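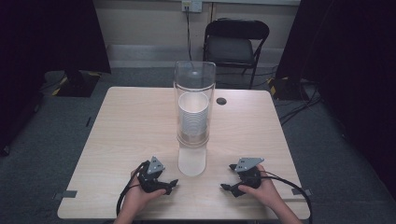

Handgreifer: Öffnungsweite driftet beim Vereinzeln von Bechern

Gefragt von Annick Chan, 25. April

Wir nehmen mit zwei kabelgebundenen Handgreifern Demonstrationen auf, Aufgabe: gestapelte Becher einzeln aus einer durchsichtigen Röhre entnehmen und auf dem Tisch abstellen. Aufzeichnung über Griria, beide Greifer an einem Hub.

Fehlerbild: Nach längerem Betrieb meldet der rechte Greifer im geschlossenen Zustand nicht mehr 0, sondern 2 mm Öffnung. Der Versatz bleibt bis zum Neustart bestehen. Auf dem Zielroboter führt das dazu, dass der Becherrand nicht sicher gefasst wird oder zwei Becher gleichzeitig mitkommen. Der linke Greifer ist unauffällig.

Bereits geprüft:
Firmware auf beiden Seiten identisch.
Finger fest verschraubt, kein fühlbares Spiel.
Kalibrierung vor jeder Sitzung, Werte zunächst plausibel.

Im Log stehen vereinzelt Einträge "encoder resync", zeitlich nicht immer passend zum Sprung. Ist das ein mechanisches Problem oder eines der Übertragung? Und sind die betroffenen Aufnahmen noch zu retten?

Jocelyn Girard

Ein bleibender Versatz nach "resync" spricht für verlorene Inkremente. Bei inkrementellen Gebern ohne Indexspur wird nach einem Aussetzer ab dem letzten bekannten Wert weitergezählt, der Fehler bleibt also stehen. Mechanisches Spiel würde eher streuen.

Vorgehen:
Greifer geschlossen fixieren, Aufzeichnung starten, Kabel direkt hinter der Zugentlastung in alle Richtungen biegen. Springt der Wert, ist das Kabel oder die Crimpung defekt.
Bleibt er stabil, Kabel links und rechts tauschen und den Test wiederholen. Wandert der Fehler mit, Kabel ersetzen. Bleibt er rechts, Geberplatine prüfen.
Kabel so verlegen, dass es nicht über die Tischkante gezogen wird.

Wir hatten im August in Wusitz denselben Effekt, Ursache war eine gebrochene Ader im Schirmgeflecht. Von außen war nichts zu sehen.

Zu den Aufnahmen: Wenn der Greifer darin mindestens einmal vollständig schließt, lässt sich der Versatz aus dem Minimum bestimmen und ab dem Sprung abziehen. Liegt der Sprung mitten in einer Greifbewegung, die Episode verwerfen.

stikgate_user

Hub tauschen. Bei mir war es der Hub.

Desjardins

Der Hub allein erklärt nicht, warum nur eine Seite betroffen ist, testen würde ich ihn trotzdem. Unabhängig davon: eine Plausibilitätsprüfung in die Aufzeichnung einbauen. Bei uns muss der Greifer am Anfang und am Ende jeder Episode ganz geschlossen werden. Weichen die beiden Werte um mehr als 50 Inkremente voneinander ab, wird die Episode markiert und nicht ins Training übernommen. Die Schwelle hängt von der Geberauflösung ab und muss angepasst werden.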